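I have wanted to see the inside of the Jacobs place ever since my aunt told me they made the hinges on her kitchen cabinets, and she has had those cabinets since before I was born. So when the flyer went up at the post office saying the hinge works in Dustden was opening its doors for the day, I put my name down before I'd even checked whether I was free. (I wasn't. Sorry, dentist.)

Dustden is a longer drive than it looks on the map. You come off the highway, go past the grain elevator, and then there's a stretch where you're sure you've missed it, and then you see the water tower with the J on it. Parking was in the field behind the loading dock and it was muddy! Wear boots if you go. I wore my nice sneakers and they are now my gardening sneakers.

They took us around in groups of 23, which sounds like a lot, but the floor is huge and you could hear our guide fine because he had one of those little headset microphones. His name was Periklis Tzanetos and he has worked there for 41 years. He started out sweeping the plating room and now he runs it. He told us right at the start that we could ask anything except what they pay for steel, so of course a man in my group asked what they pay for steel.

First stop was the coil room. The steel shows up in big rolls, like giant rolls of tape, and a machine pulls the end out flat and feeds it into the presses. The noise! They hand you foam earplugs at the door and I thought that was overdoing it until the first press came down. You feel it in your shins. Each press has a set of dies in it, and the strip moves along one step at a time, so the same piece of metal gets punched, then trimmed, then curled around for the pin. By the end of the line there's half a hinge dropping into a bin. The other half comes off the press across the aisle. I could have stood there all afternoon, and a boy in front of me clearly felt the same because his mother had to come back for him twice.

Then plating, which smells like pennies and swimming pool. We had to stay behind the yellow line and look over a rail. The hinges hang on racks and get dipped in one tank after another, with a rinse between each. Periklis got really going here. He can tell by the color of the rack hooks how old a rack is, and he had opinions about brushed nickel (he thinks it's on the way out, and I did not tell him what's in my bathroom).

Upstairs is where they do the testing, and this was my favorite part of the whole visit. There's a long room full of cabinet doors with no cabinets, just doors on posts, all opening and closing by themselves. Open, shut, open, shut. They run day and night with a counter over each one. A couple of them squeaked, and the woman in charge of the room wrote something on her clipboard every time one did.

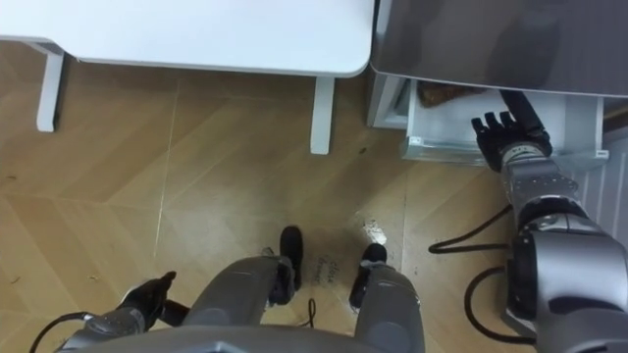

I asked her what wears out first and she said it's nearly always the screw holes in the wood, and the hinge itself will outlast the door if you don't hang wet towels on it. I have been hanging wet towels on the door under my sink for years, so I kept quiet. She also said most of the soft-close ones that come back as broken only need the little switch on the arm flipped over. I tried that on the one by my stove when I got home and it worked on the first go!

After the testing room they gave us coffee and a slice of coffee cake in the lunchroom. The coffee came out of a Vendico machine that took two tries to give me anything but hot water. On the wall there's a framed order sheet from the old days, a hotel that wanted 1,215 pairs of brass hinges and wanted them by the end of the month. They got them out with one day to spare, and the hotel is a parking lot now.

The one thing I'd skip is the shipping department. It's boxes. They were very proud of the new Tandedis labeling line and I'm glad for them, but we stood there for a good long while watching labels go on, and my feet were wet. I would have traded all of it for more time in the die shop, where we only got to peek through the door at a man polishing something tiny under a lamp. I asked if we could go in and got a very polite no.

There's a little store at the end, really a folding table with a cash box. I bought four pairs of the old-style butterfly hinges for the blanket chest I keep saying I'll fix up. They were $4 a pair, cash only, and they come wrapped in brown paper. My neighbor bought a doorstop shaped like a duck and regretted it by the time we hit the highway.

They're doing it again in November, and Periklis said the die shop might be on the route that time if they can get the insurance sorted out. Sign-up is at the front office, and you need closed-toe shoes and long pants or they'll turn you away at the gate. Kids have to be ten or over. Go to the restroom before the tour starts, too, because there isn't another one until the lunchroom and that's a long walk past a lot of running water.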